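2023-08-05, Storum workshop

Dye batch 3, wool and linen swatches. Carrying on from the madder notes. Araceli away till September so writing more than usual, sorry for the scrawl.

**Bath.** Madder from Naciri, the finer grind. Weighed out 100 g, soaked overnight, strained twice through muslin. Water is straight Sirnville tap, no chalk added this time. Last batch went far too brown and I think I let it get near the boil while on the phone. Kept it low today and stood over it. Slow. Boring. Worth it for the wool, linen still undecided.

Wool came up a proper brick red after the second dip. Linen a sad salmon. Mordant on the linen is the suspect, it was the old tub of alum and the lid had been off. New tub ordered from Usteo.
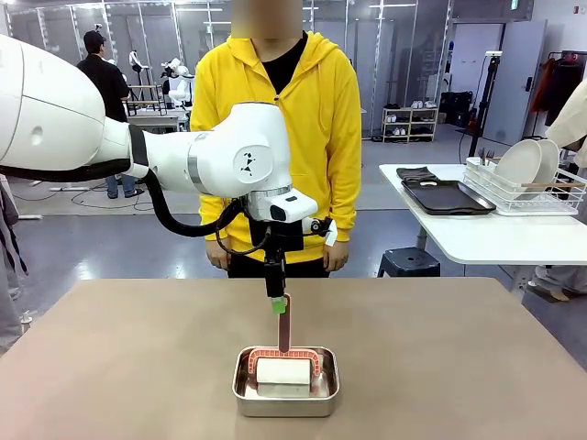 Colour names are getting silly on the tags, three of us all writing "coral" for different things. Suggest we go by something everyone can look at. The lint roller is as good as anything: wool second dip is near the orange-red of its frame, and the linen wants to be nearer the pink of the handle but is duller. Have written "frame" and "handle" on the swatch tags for now. Araceli will hate it. Change to proper numbers when the shade card is done.

**Rinse.** Wool: three rinses, last one nearly clear. Linen: still bleeding at five, gave up and hung it. Do NOT put the linen in with anything pale. Last time that was my pillowcase.

**Weld.** Quick try at yellow with what was left in the jar. Short soak, same alum. Weak on linen again (see above, alum!!), good on wool. Want it stronger, a real shouting yellow. Double the weld next time and leave the pot alone.
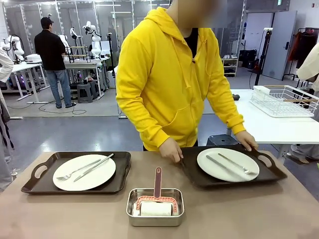 *Target yellow for the weld: the hoodie. Trays are the brown we keep getting by accident.*

**Stock.** Yarn count in the ledger says 1,896 m of the undyed wool, shelf says 1,114 m. Either someone has not written down a big order or the ledger never got the spring dye days taken off. My money on the second. Need 3,000 m for the autumn kits so its short whichever number is right. Reorder before Araceli is back, not after.

Linen cloth fine, plenty.

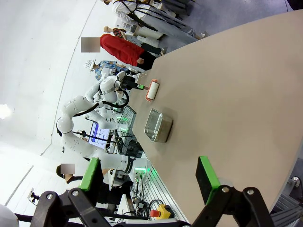 Light test next. Strips half covered in card, south window, look at them weekly. Strips need to be clean of fluff first or the shade reads wrong, learnt that with the walnut lot, so lint roller over every one before it is taped down. Cover the table as well, that beige is pale enough to show a madder drip for ever. Label on the BACK of the strip. Pencil, the biro ran.

Still to do:

- open new alum, redo linen in both colours
- wash the muslin (stinks)
- ask Naciri if the next lot is the same harvest
- pH of the tap water, keep forgeting
- iron half of the wool swatches? check with Araceli

Wool drying on the back rail, linen over the sink. Pot left to soak.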